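From: Maxine Trevaskis
To: electoral-methods list
Date: 2025-01-17
Subject: Re: Coding rule for split wards in the Tokham council panel

Senad, Brenda, all,

Replies inline, then a longer note on the weighting, which I think is where the real disagreement lies.

> On the split wards: I have now been through the boundary orders and I don't
> believe the current rule is defensible. We assign the whole pre-split vote to
> whichever successor ward kept the name. In Rutherford that means Rutherford
> North inherits the full incumbent record and Rutherford South is coded as
> having no history at all, although the sitting councillor stood in South at
> the next election and won there.

Agreed that Rutherford is wrong under the present rule. The rule was written when we had one cycle of data and no splits in it. I would not have chosen it for a panel of this length.

> My proposal is to carry incumbency with the person and the lagged vote share
> with the territory. They are different variables and there is no reason they
> should travel together.

Also agreed, with one reservation. If incumbency follows the person and lagged share follows the territory, the interaction term in the second specification no longer has the meaning given in the paper. At present it reads as "effect of a poor budget outcome on the incumbent, given how safe the seat was for that incumbent". Under your proposal it becomes "given how safe the ground was for whoever held it". I prefer the second quantity, but the text of section 4 has to change to match, and so does the note under the second table.

> Where polling district returns are missing I would allocate the earlier vote
> by registered electors. Hartmut says he has the register counts for all but
> the Furkier wards.

This is the part I want to argue with.

Allocation by electors assumes that turnout and party share were uniform across the old ward. For most splits that is harmless. For the ones that matter it is not, since boundaries tend to be drawn along the edge of an estate or a main road, and those are the places where turnout changes sharply. I tested it on the wards where we do hold polling district returns. I pretended not to have them, allocated by electors, and compared the result with the true figure. The errors are not centred on zero. The party that was stronger in the higher-turnout part is understated there in nearly every case, and the lagged share is pulled towards the old ward mean. That shrinks the variance of the lag, and the coefficient on it goes up to compensate.

The obvious fix is to allocate by estimated votes cast, using turnout in each part at the nearest parliamentary contest. Hartmut Tiedemann's notes on the register files suggest that marked registers survive for some of these. Hartmut, could you say which? If it is only a handful I would sooner drop the split wards from the main specification and report them separately.

On size. The full file has 1,694 ward-contest rows. If the loss from dropping the splits is confined to the last two cycles, we keep enough within-ward variation for the fixed effects. If it reaches back into the middle of the panel we have a problem, because those are the years in which the grant formula changed and they carry most of the identifying variation. Brenda, you built the cycle flags, so you can probably answer this faster than I can.

**Minimum electorate**

There is a separate filter in the cleaning script which removes any ward with fewer than 1,000 electors. I had assumed this was applied after the boundary step. It is applied before. A ward that falls below the line as a result of a split is therefore retained, and one that was below the line before a merger is lost together with its history. I have moved the filter and rerun. The headline estimate does not change in the second decimal place, but three Teletti wards come back in and the standard error is slightly smaller. The change is in the branch `filter-order`. Please read it before it is merged, as the commit touches the lag construction too.

**Challengers**

Nikau Ruddock raised the point in August that we treat an uncontested return as missing. I said then that I would look at it and did not. I have now. There are two defensible codings: missing, as now, or a selection equation with uncontested return as the outcome in the first stage. I am against coding the winner at 100 per cent, which one of the older ward-level studies does, because it puts a mass point at the top of the distribution and the incumbency effect ends up being estimated off it.

The selection model needs something that shifts the chance of a contest without shifting the vote. Nikau suggested the number of nominating signatures required, which changed once in the period. One change across all wards at the same time is collinear with the cycle effect, so it will not do alone. Interacted with ward size it might. A small ward finds 20 signatures harder to raise than a large one does. I would like somebody other than me to check that ward size is already in the vote equation in a flexible enough form, otherwise the exclusion restriction is just ward size under another name.

**Double entry**

We agreed to key the older returns twice, independently, and to reconcile. The first batch of 200 sheets has been keyed once. Nobody has started the second pass. Points for whoever does:

- Key candidate names exactly as printed, including initials. Do not expand them. Matching is done later in the script.
- Party description goes in as printed too. "Ind", "Independent" and "Non-party" are three values at this stage.
- Votes are whole numbers without separators. The first pass has several with a comma, and the import reads these as two fields.
- If the printed total disagrees with the sum of the candidates, enter both. Do not correct either.
- Spoiled papers are blank where the sheet is silent and zero only where it says nil.
- Use a full-size keyboard if you can. Nearly everything on the sheets is a number, and the top row is slow and gives more transposed digits.

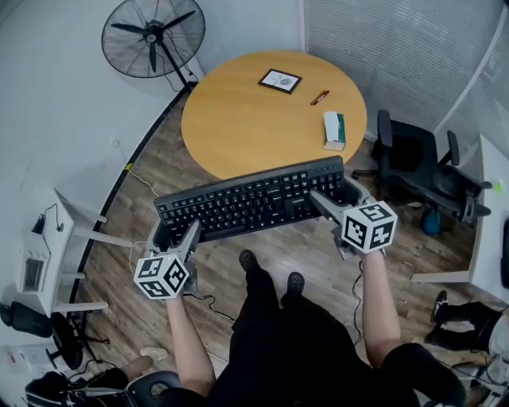

*Lenovo keyboard, full-size, numeric keypad on the right.*

The keying template is in the shared folder under `returns/pass2`. It will not show you the first-pass values, and I would ask you not to open the first-pass file in another window. Agreement between the two passes is going to be reported in the appendix, and it is worth nothing if the second keyer could see the first.

Multi-member wards are the main source of trouble on the sheets. The order of candidates is sometimes by vote and sometimes alphabetical, and the elected mark is a small asterisk that does not always survive the photocopy. If it cannot be made out, leave the elected field blank. The script infers it from votes and seats and sets a flag — that is safer than a guess, as a guess leaves no trace.

**Things I need decided**

1. Incumbency with the person, lagged share with the territory. Unless somebody objects I will treat this as adopted.
2. Allocation of the earlier vote: electors, estimated votes cast, or drop. Waiting on Hartmut and Brenda.
3. Uncontested returns: keep as missing in the main table, selection model in the appendix. My preference, but I can be moved.
4. Who does the second pass.

> One last thing. The Furkier returns have two different figures for the same
> by-election, one in the minute book and one on the declaration. I used the
> declaration.

So would I. Please record the minute book figure in the notes column with the page reference. The difference is small enough to be a recount, and if it is one there should be a second declaration somewhere in the bundle.

Maxine

--
Maxine Trevaskis
Local elections panel, data and coding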